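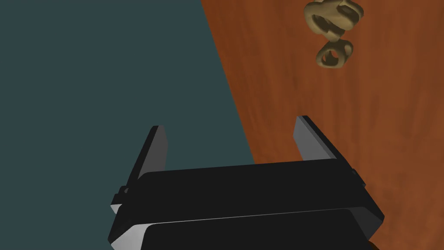
Tips for collecting demos in simulation (without losing your afternoon)

I've been recording pick-up demonstrations in the simulator most evenings since December, and a few people have asked me to write down what I do. So, no promises, but these are the habits that have stuck. I use a cheap six-axis controller and a two-fingered gripper model, and everything gets fed to a small imitation policy that I retrain when I have enough new episodes to bother.

Sort your desk before you sort your scene. I mean it! Controller flat on the desk, elbow supported, chair at the height you normally type at. My first batch was done slouched on the sofa and every single approach drifted to the left, and of course the policy learned to drift to the left as well. I binned 85 episodes over that and I'm still cross.

Start with the fingers open. If you begin some episodes half closed because you forgot to reset, the policy picks up a funny little open-and-shut twitch at the start and you'll spend days hunting for it in the code. I have a reset key that opens the gripper and puts the arm back in its start area, and I hit it even when I think I don't need to.

On start positions — move them about. Mine used to begin neatly over the middle of the table, and the policy was lovely as long as it began neatly over the middle of the table. Now I start plenty of them out by the table edge, with one finger over the wood and the other over nothing at all, and the object a good way off towards the far side. It feels like a silly place to begin. Do it anyway. Those are the episodes that teach the long reach.

Keep the room boring to begin with. One plain floor colour, one wooden table, one object. When that works, change one thing at a time (I do lighting first, then the table texture). I got excited early on and randomised the lot in one go, and when the results went off I had no idea what to blame.

Awkward objects are worth the bother, though. Blocks are fine for checking that your recorder works, but I get far more out of curly, knotted things with loops and holes in them. You have to make up your mind where to grip. Do you pinch the ring, or go for the lumpy end? Pick one and stick with it for the whole batch! I swapped between the two as the mood took me, and the policy split the difference and closed on the gap between them, over and over.

Write that choice down, by the way. I keep a text file next to each batch with the grip I was using, the object name and anything odd. Gintarė Kütt, who trains on the same set, made me do it after she opened a folder of mine called Hokgate and found 234 episodes with no notes whatsoever. Fair enough. The newer folders, Navarro and Jallow, are much tidier.

Go slower than you want to, but don't stop. Long pauses in mid-air are poison. If you need a think, have it before you press record. I trim the standing-still bits off both ends afterwards, but I leave the middle alone, as cutting there makes the arm jump.

Keep a few wobbly ones. If I come in crooked and manage to straighten up, that stays in, because the policy will come in crooked too one day and it needs to have seen the way back. If I knock the object off the table, it goes in a separate failures folder. Don't delete those, you may want them for a success checker later on.

Check what the camera sees from behind the gripper. The body takes up a lot of the view, and if you come in at the wrong angle you'll hide the object just when you need it most. Cor Goossens tilts his approach a touch to one side so the object stays in sight between the fingers for longer, and I've copied him shamelessly.

Stop at 45 minutes. My hands get lazy after that and I can see it in the plots — the paths go all swoopy. Tea, walk round the block, come back if you must.

And replay before you train. Not all of them, just a handful from the start, middle and end of the batch, at double speed. Grarkska has 387 episodes in it and I found the one with the frozen gripper reading purely by luck, after I'd already trained on it twice.

Next time I'll do file naming, which I have far too many opinions about.

Posted 16 Feb 2021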